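Grimshaw Bedding Bank – progress report to the Zutura Fund
24/01/2025

Hello all,

Right, the halfway report. I know the form asks for it in boxes, but your office said a letter was fine as long as I covered money, numbers and problems, so I'm going to take you at your word and just write it the way I'd tell you over a cup of tea.

Quick reminder of what you're paying for. We take in clean used bedding, wash it again to be on the safe side, sort it, pack it and get it to households who've been rehoused with next to nothing. Your grant covers the washing, the van hire and the rent on the Flarnano unit, which we moved into in October.

Numbers first, as I know that's what gets read. We've sent out 494 packs so far. The target for the whole grant period was 596, so we're well ahead of where I said we'd be and I'm fairly sure we'll go past it by Easter. Those packs used up 1,041 separate items, mostly duvet covers and sheets, plus pillowcases (which we log in pairs). Blankets are logged on another sheet and I haven't got them into the total yet – sorry, they'll be in the final report.

The move itself was a slog. Flarnano had told us the unit was ready and it was, apart from the water, which took another fortnight to be connected. We kept going by taking everything to the launderette on the high street and paying by the load, and that's the overspend you'll see on the laundry line. I've balanced it against van hire, where we've come in under because so many referral agencies now collect for themselves. If you'd rather I moved it formally between headings, send me the form and I'll do it the same day.

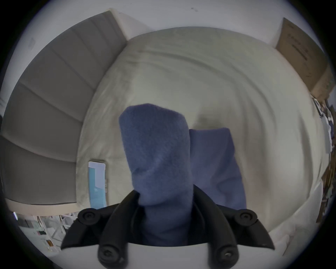

The other thing that changed is how we pack. We used to make up every pack as a double and let people tell us if it was wrong, and of course they didn't like to tell us, they just made do. Now the referral form asks for the bed size and whether there's a cot, and it asks whether anyone in the house can't have wool or feathers. It's added a few minutes to each referral and the agencies grumbled a bit, but returns have dropped to nearly nothing. I wish we'd done it from the start!

We're up to nine agencies referring to us, including two hostels and the maternity support team, who are brilliant and very organised and put me to shame.

Now the machines. You'll remember we bought two second-hand Drolex washers out of the equipment money. One has been fine. The other has had its door seal replaced twice and is currently sulking in the corner with a bucket under it. The engineer thinks it's good for another year if we stop overfilling it, so there's a notice on the front now and I've had a word with myself, because it was mostly me. I'm not asking for money for a new one, I just don't want it to be a surprise if I do later on.

Stock is lopsided. We have more single duvet covers than we know what to do with and we're always short of king-size fitted sheets. People very kindly give us what they've finished with, and what they've finished with is the children's old bedding. I put out an appeal before Christmas asking only for double and king, and it worked for around three weeks and then the dinosaurs started arriving again. So from February I'd like to use part of the small purchases line to buy plain fitted sheets in bulk. I've had a decent quote and the cost comes inside what's left.

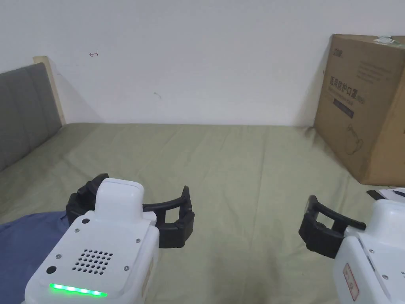 One mum wrote on her feedback card that the fitted sheet was the bit she was most pleased with, as she'd been tucking a flat one round the mattress every morning and it was always off again by the time her little boy woke up. We get a lot of cards along those lines. Another household asked if we could put in a spare sheet where there are under-fives, and I think that's fair enough, so I've added it to the packing list from this month.

Things I said I'd do and haven't: the leaflet in other languages (drafted, not printed), the shelving at the back of the unit (half up), and the visit to the Grimshaw hostel to ask residents what they'd change. The visit is booked now. The leaflet is waiting on a price from the printer, and I've chased them twice.

Receipts are in the envelope with the spreadsheet on top. The launderette ones are faded, so I've written the amounts on the back in biro. Give me a ring if any of them don't add up.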